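Kaston Stoneworks Opens Second Countertop Showroom on Hasen Street 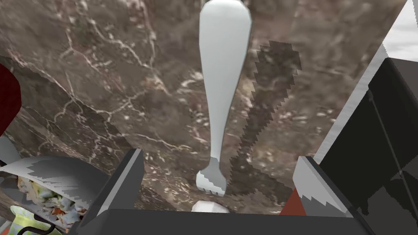 By the Kaston Press Office
Sun 10 June

Kaston Stoneworks has opened a second showroom, at the corner of Hasen Street and Dakari Avenue. The new location carries the company's full line of marble, granite and quartz countertops, along with sinks and faucets from its regular suppliers.

Customers can look at full slabs in the yard behind the building and mark the section they want cut. Until now, slab viewing was offered only at the Hou Road shop, where parking is limited. That shop will stay open on its current schedule and will continue to handle all repairs and resealing.

The Hasen Street building was a flooring warehouse before Kaston took over the lease in January. Work on it included a new loading door, a ramp at the front entrance and 6 kitchen displays, 2 of them set at a lower height for seated use.

Measuring visits within the city remain free. Orders placed at either location are cut at Hou Road and delivered by Kaston's own crews – the company does not use outside installers.

Remnant pieces, suitable for bathroom vanities and small tables, are sold at Hasen Street only. Prices are marked on each piece and do not include cutting or edge work.

Appointments are recommended for slab viewing and can be made at the front desk of either location.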